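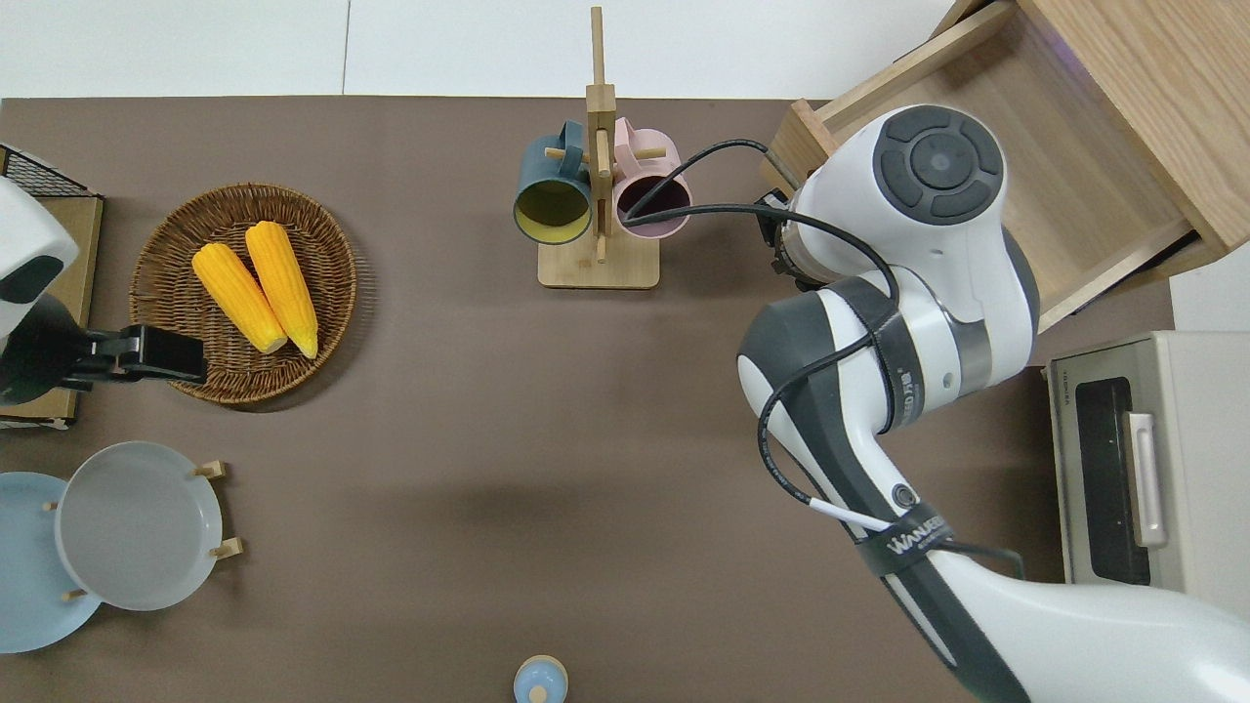 Kitchen tips from the robot open day

Went to the Zillaten open day in November and came home with four pages of notes. Half of them are about robots. The other half are about how to lay out a kitchen counter, so typing those up before I lose them.

Background, quick. Zillaten teaches two-armed robots to put kitchen stuff away. Mugs on a mug tree, plates in a stand, that sort of chore. Doors at 4, ran two hours, free coffee, 14 folding chairs and a lot more people than chairs. Emiliano Ibarra ran the demo table and Abundio Tovar took questions, mostly from me.

What I wanted to know: how do you set up a counter so a machine with no common sense can work at it? Answer was a bunch of stuff I should have been doing anyway.

Mug tree

Two mugs, opposite sides of the post. Emiliano says balance first, looks second. I tried it at home with my cheap tree and yes, all on one side it leans, split them and it stands up straight.

Handle all the way over the peg. Push until it stops. A mug hung on the tip of a peg is a mug on the floor come Monday or whenever the dog goes by.

Heavy mugs on the lowest pegs if your tree has a narrow base. Mine does.

Dry the inside before hanging. Mug mouths end up pointing sideways and anything left in there runs out down the post. Raw wood will stain, ask me how I know.

Also — different color mugs. Theirs were a dark teal with yellow inside and a pale pink one. At home we now have one color per person and the "who's is this" argument is over.

Plates on edge

Upright peg stand, plates standing like records. I always stacked. Stacking means lifting five to get the one at the bottom.

Leave a gap between plates wide enough for a thumb. The robots need room for the gripper and you need room for you. If you have to wiggle it out, move it over one slot.

Smaller plate in front, always. Other way around you can't see what you've got.

Check the slot width before you buy. I bought a stand years ago that wouldn't take my stoneware, it holds magazines now. Bring a plate to the store. Felt dumb, worked fine.

Baskets for produce

Round woven basket, raised rim, couple ears of corn in it. Low enough to see into and the rim keeps things from rolling off the counter. Good for lemons, onions, tomatoes, anything round and stupid.

One layer only. The second layer is where the soft tomato lives.

Corn for tonight can sit out. Corn for later goes in the fridge in the husk, don't shuck untill you're ready to cook.

Cleaning a woven basket: shake it out over the sink, go round the weave with a dry brush, old toothbrush is perfect. Wipe with a damp cloth, then air dry upside down. Don't soak it. I soaked one. It went furry.

Dish rack

Goes at the end of the counter, never the middle. Middle of the counter is for work.

Empty the rack before you start cooking. Abundio said they reset the whole table between runs, every single thing back where it started, and I thought well that's just tidying up. But doing it BEFORE is the bit I'd been missing. Five minutes and you've got somewhere to put the colander.

Drawers

Pull it all the way out. Look in it. When did you last see the bottom? Take everything out, wipe, let it dry open for an hour, put back only what you used this month. The rest goes in a box with the date on it.

Squeaky wooden runners — rub a candle stub along them. Plain white candle, not the scented kind, unless you want forks that smell of vanilla.

Shut it when you're done. Hip height drawer plus hurrying equals bruise.

Toaster oven

Keep the front clear, enough for the door plus your arm plus a tray. Clear space around the sides and top too, check your manual for how much.

Unplug and let it cool before cleaning the glass. Baking soda and water paste, leave it on ten minutes, wipe off, wipe again. Don't let it drip down into the hinge.

Crumb tray. Empty it. You know.

Leave the middle empty

Best one of the day. Stuff round the outside of the table, bare patch in the middle where the arms can swing. Emiliano calls it the landing spot. Every item leaves its place, goes where it's needed, nothing gets knocked over on the way.

I cleared a landing spot between stove and sink, size of a baking sheet. Toaster moved, knife block moved, fruit bowl moved. Took 40 minutes incl. arguing. Wouldn't go back.

Cords

Cables on the big arm were looped over it, kept tidy so they don't snag. Same idea for the mixer: hook and loop strap round the cord, and leave it a bit loose so you don't kink the wire by the plug. Never trail one across the landing spot.

Odds and ends from the Q and A

Somebody asked if it can load a dishwasher. Not at this one.

Somebody asked about glassware. They practice with the cheap mugs first. Sensible, same with kids.

Slow is fine. The arm pauses before it grabs. I've started doing that with the good knives.

If you want to go, they're doing another in spring, sign up early and get there before 4 for a chair. Parking is round the back. Wear a sweater, the room's freezing.

Next page: getting burnt sugar off a pan.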